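Clivport Athletics Support Fund
Minutes of the board meeting, March 22, 2025

Present: Marcelle Arnaud (chair), Ursina Berchtold (minutes), P. Agarwal, J. Kondska
Apologies: R. Skutura

1. Minutes of the last meeting
The minutes were accepted with one correction. Under item 3, the word "coaches" must be read as "athletes".

2. Applications for the season grants
We received 58 applications before the closing date. Four of them came without the signature of a parent or guardian, and the board agreed to give these families one more week. Ursina will write to them.

P. Agarwal asked if the fund should still accept athletes who already receive money from their national federation. There was a long discussion. J. Kondska was against it, as the fund was made for those who have no other support. Marcelle Arnaud said that the federation money often pays only for competitions and leaves nothing for daily travel to training. Decision: these athletes can apply, but they must declare the amount. Three in favor, one against.

3. Size of the grants
The highest grant stays at 2,000 euros for one athlete and one season. The travel grant goes up to 800 euros. The board did not want to decide today on a special grant for physiotherapy — we need first to know what the clinic will charge us.

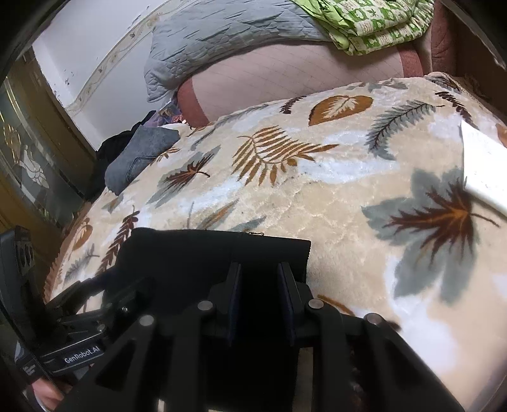 P. Agarwal will ask the clinic for a written price and send it to all members. If the answer comes in time, the point goes back on the agenda in June.

4. Training weekend
The sports hall in Clivport is reserved, with the indoor track and the small weight room. The throwers cannot use the outdoor circle, the net is still under repair. J. Kondska proposed to move them to the second day and to use the school field. Agreed.

Meals will be the same as last year. Some athletes complained that breakfast was too late for the morning session, so it will begin half an hour earlier.

5. Reports from athletes
Every supported athlete must send a short report at the end of the season. Last year many reports arrived late, or were only a list of results. Ursina showed a new form, one page long, with questions about training, school or work, and injuries. The members liked it. The question about body weight is taken out.

6. Other business
R. Skutura informed us by e-mail that he wishes to leave the selection panel after this season, but he remains on the board. The chair thanked him for his work. Proposals for a new panel member go to Marcelle Arnaud.

Next meeting: in June, same room. The date will be sent by e-mail.

For the minutes: Ursina Berchtold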